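Notebook, coupon feed, August

Went through the Adcombe hotel codes again with Nadiia. The feed had 871 entries. 61 had expired and are out. 8 more work only in the app, so I tagged those instead of deleting them. Prullmont still sends its discount as text ("thirty off"), and the parser drops it. Lev to ask them for a number field. 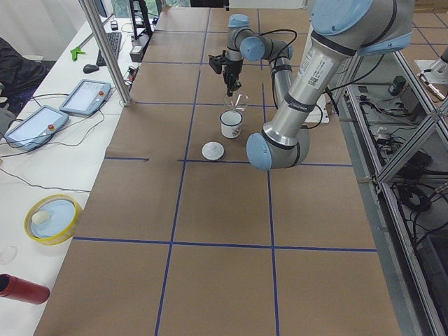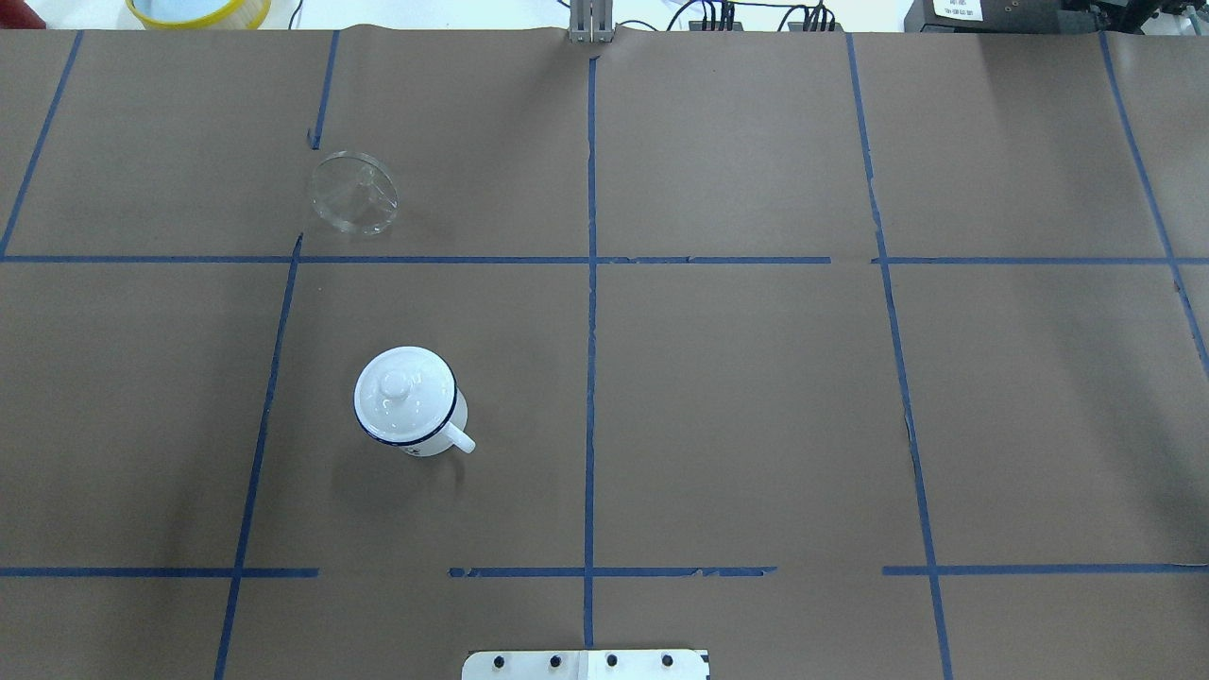
Brown paper with a taped grid.

Left to do

Rerun the checkout test on stays over 800 with wallet payment. Cashback came out twice on one booking, cause unknown. Ask Parviz for the log.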